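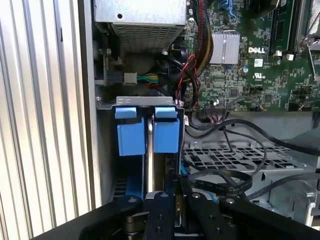 From: Pallavi Dhillon
To: cell-users
Subject: Re: [cell-users] Wrist camera view and the drive bay task, cell 2

Hi Sneha, hi all,

Great questions, and I'm so glad somebody else is going to run the teardown cell for a while! I've been living with it since September and I'd love to see more hands on it. Answers are mixed in with your message, and there's a list of what I do at startup at the end.

On Friday, Sneha Shukla wrote:

> I've got cell 2 for the next two weeks and want to keep the desktop
> teardown going where you left it. A few things aren't clear to me from
> the wiki. First, how do you decide the wrist camera is in the right
> place? The page says "fingers visible" and stops there.

Yes, sorry, I wrote that line and meant to come back to it. What I want with the arm at the look pose is the pivot bolts on all the finger links in view along the bottom, and above them the whole top rail of the drive cage with both blue latches. If I can see the power supply at the top and the Dell logo on the motherboard as well, I know the tilt is good and I leave it alone. The power supply has a grid of little vent holes, and those make a lovely focus check. If the holes are crisp and the slots in the cage rail are mush, the lens ring has crept. Turn it a hair at a time and put a fresh dab of paint across the ring when you're done.

The camera bracket is the Hustik one with the two slotted screws. They do work loose! I had it droop on me in the middle of a run and spent a whole morning blaming the calibration. Snug them up before you start and look at them again after lunch.

> Second, do I need to redo hand-eye calibration every time I swap the
> chassis? Tadhg says yes, Dinesh says never.

Ha, they're both a bit right. Swapping the chassis doesn't touch the camera, so no, you don't need hand-eye for that. What you do need is to touch off the fixture again, as the cases don't all sit the same way on the stops. The script is called touch_bay and it takes 29 seconds if you let it run at the normal speed. Redo hand-eye if you've had the camera off, if the bracket has been bumped, or if the gripper has been off the flange. Tadhg had the gripper off a lot in the early days, and I think that's where his rule comes from.

> Third, the fingers. One of the links on ours feels stiffer than the
> others when I move it by hand with the power off. Is that normal?

Not normal, but very fixable. The pivots pick up grit from the old cases (the dust in there is something else) and the outer links get the worst of it. Power off, air off, tag on. Wipe each pivot with a lint-free cloth, work the link through its full travel a few times, then one small drop of the light oil from the Bråten kit at each pivot and wipe off everything you can see. Please don't use the spray can on the shelf. It ends up on the pads and then the fingers slide right off the plastic latches.

If it's still stiff after that, back the bolt off a quarter turn, feel it again, and bring it up until the side play just goes away. Sarla has the torque driver for these in her drawer, and she's happy to lend it. Mark the bolt heads afterward.

> Last one, the cables. How much do you tie back before the robot goes
> in? I don't want to make it too easy.

This is my favorite part of the whole job, so forgive the length. I leave everything up by the power supply as it comes. The thick bundle with the red, black and yellow strands, the thin wires around it, all of that is well clear of the approach path and it gives the vision something real to deal with. Lower down I'm pickier. The blue SATA cable running down next to the right latch is the one that matters. If it leans over the latch, the right-hand finger will pinch it on the way in. I nudge it away from the latch with a plastic spudger and don't tie it.

The flat ribbon and the black cable lying over the gray plastic grille look like trouble but they've never caught anything with the approach set straight down the cage. If you change the approach angle, all bets are off and you should go at creep speed the first time.

Do the left latch first. There's more room to back out if the grip isn't right, and the metal divider between the two gives the finger something to line up against.

What I do at startup, in order:

Chassis on the stops, side panel off, clamp closed.
Wipe the lens and the finger pads.
Check the bracket screws.
Move to the look pose and check the view as above.
Run touch_bay.
One dry approach at creep speed with the gripper open, hand on the stop.
Set the grip force to 37 on the pendant. It goes back to the default after every power cycle, so look at it even if you set it yesterday.

If you hit a Grovau controller fault on the dry approach, clear it once and try again. If it comes back, reseat the gripper plug at the wrist before you try anything fancier.

I'm around most of next week and I'd be delighted to come over and do the first run with you. Mornings are better for me, any time after 9.

Pallavi

--
Pallavi Dhillon
Tetenberg disassembly cells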